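Subject: Re: [worndale-gardens] Starting lettuce and kale for fall

> I'm on the east side of Worndale and I want to have fall lettuce
> ready to set out in September. Last year I sowed straight into
> the bed and lost nearly all of it to the heat and the flea
> beetles. Is it worth starting indoors? I have no grow lights,
> only a north window. Also, does anyone have an opinion on the
> Gastano seed mix? The packet says 60 days.

Yes, start indoors. Lettuce seed doesn't like to sprout in warm soil, and our beds stay warm well into the evening at this time of year. A cool room does more for you than a bright one until the seeds are up.

After that the north window will be a problem. Seedlings get long and fall over. What I do is move them outside as soon as they show green, under the porch roof where they get sun until 10 in the morning and shade after that. They need water every day out there, sometimes twice. If you don't have a porch, the shady side of a tomato row works.

Sow 2 seeds to a cell and snip the weaker one when the first true leaves come in. Barely cover them. Lettuce wants some light to sprout, and I think more people fail from burying it than from anything else. Kale is less fussy and can go a quarter inch down.

On the Gastano mix, I grew it for two seasons. It was fine as a cutting mix, but the red one in it bolted early both times. The 60 days is for full heads. If you only want leaves you can start cutting well before that. I buy from Skurnel now, mostly because they sell the varieties separately and I can leave out the ones I don't eat.

For flea beetles, row cover from the day you plant, with the edges buried. Setting it on top with a few rocks won't do it. They bother the kale and arugula much more than the lettuce, so if you're short on cover, put it there first.

You don't need to buy cell trays either. Plastic tumblers do the job if you put five holes in the bottom with a hot nail. Do that outside because of the smell. They hold more soil than a tray, so they dry out slower on a hot afternoon, and the plant slides out in one piece when you tip it. 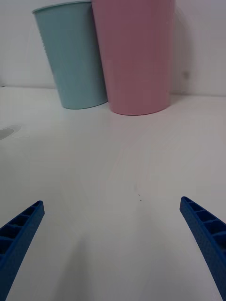
Plastic tumblers, turquoise and pink.

Wash old ones with a little bleach first and rinse them well. Stand them in a baking pan and water from the bottom so you don't knock the seeds around.

I have extra seed of a small romaine and some Lacinato kale. I can bring both to the swap table if you want to try them. Reply off list and tell me which, and I'll put your packets aside.

--
worndale-gardens mailing list
To unsubscribe, send a blank message with "unsubscribe" in the subject line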